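Search reports
Enter keyword
Go

Second-Hand Phones and Repair Habits in Flaston
Student project report submitted by Stepan Demchenko

Purpose

The project examined how long residents of Flaston keep their mobile phones and what they do with the old ones. The study was limited to households in the Vodley district.

Method

A paper survey was handed out in May at the Saturday market and at the public library. A total of 123 completed forms were returned. Respondents were asked the age of their present phone, whether it had ever been repaired, and where their previous phone was kept.

Results

Of the 123 respondents, 70 reported at least one unused phone at home. Most had kept it for the photographs and contacts stored on it. Cost was the main reason given for not seeking a repair, followed by the difficulty of finding parts for older models. Folding phones were named often in the written comments, and several older respondents stated that they still preferred them.
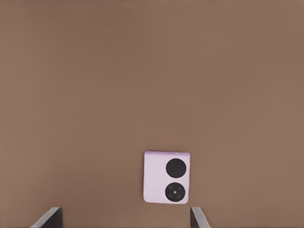

Figure 1. A small folded flip phone on a brown surface.

Recommendation

It is recommended that a collection box be placed in the library and that a list of local repair shops be posted beside it.

Related reports
Bus Use Among Students in Flaston
Water Quality at Hoka Pond
The Shevchuk Street Tree Survey

Contact | Copyright | Back to top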